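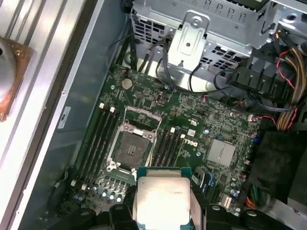

Rorken Desktop Service Kit, 48 pieces
Reviewed by Rui Baptista

I bought this in August to rebuild a used Dell workstation, the kind with four memory slots on each side of the processor. The kit is drivers, bits, plastic pry tools, a wrist strap, a small tube of thermal paste and a zip case.

The drivers are good. The long Phillips reaches down past the drive cage without touching anything, and the tip is magnetic enough to hold a case screw sideways. The Torx sizes fit snugly. I've had the handle apart once to clean it and it went back together fine.

The paste is ordinary. You get enough for two processors, maybe three if you go easy. I used my own Horier paste for the second machine and saw no difference in temperatures.

The wrist strap is too short. With the tower flat on the bench I couldn't reach the far memory slots without unclipping it. I replaced it with an older one I had.

There is no tool for lifting a processor. I didn't miss it, but keep your fingers on the edges and let the chip drop into the socket under its own weight. If the load plate needs real force at the start, check the alignment before pulling the lever down.

The case zipper snagged after 20 days. Still works.

Four stars. I paid 90 at Figueroa.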